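December
By our local affairs reporter

Graltstead laundry service to stay open another year

A household laundry and linen service that washes for older and disabled residents in Graltstead will carry on for at least another twelve months after the town council agreed to renew its grant.

Councillors voted to continue the funding at a meeting which finished shortly before 9pm. The service had been due to close at the end of the month, when its present lease on the unit in Pliston Road runs out.

Bags are picked up from homes in the town and the nearby villages, washed and dried at the unit, then folded and returned within 2 days. The service has 185 households on its books, up on last winter, and handled 1427 bags in the past year. Most customers are referred by a GP surgery or a housing officer, but people can also sign up themselves.

The charge will go up slightly in the new year. A standard bag will cost £6, with bedding charged as a separate bag. Customers who get help with their council tax will pay the old rate until the spring.

A report to councillors said the main cost was no longer wages but energy, and that the two oldest dryers used far more power than newer models. Both will be replaced under a leasing deal with Grorken, the equipment firm, which also covers repairs. The first of the new dryers is expected before the end of January.

The report also looked at moving the work to a commercial laundry outside the county. That would have been cheaper per bag, but collections would have dropped to one a fortnight and items such as tea towels, cloths and napkins would not have been taken at all. Several customers wrote in to object -- many of them said the small things were the ones they found hardest to wring out and hang up.

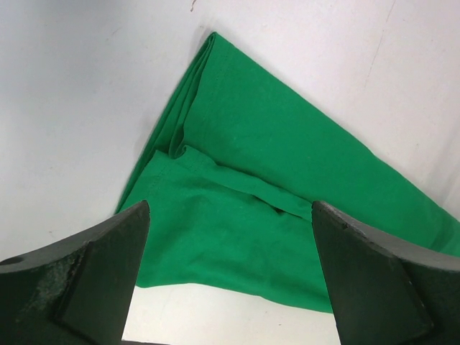

Under the renewed grant there will be no change to what can be sent. Small items should go in the net bag supplied, with the household number on the tag. Wool blankets, curtains and anything marked dry clean only are still not accepted.

The Kurtuluş bakery and café on the market square will remain a drop-off point for people who miss their collection. Bags can be left there from 8am until 4pm and will go out with the next van. A second drop-off point is planned for the Pliston end of town, although no site has been agreed.

Collections will pause over Christmas and start again in the first full week of January. Customers will get a card with their new collection times in their next returned bag.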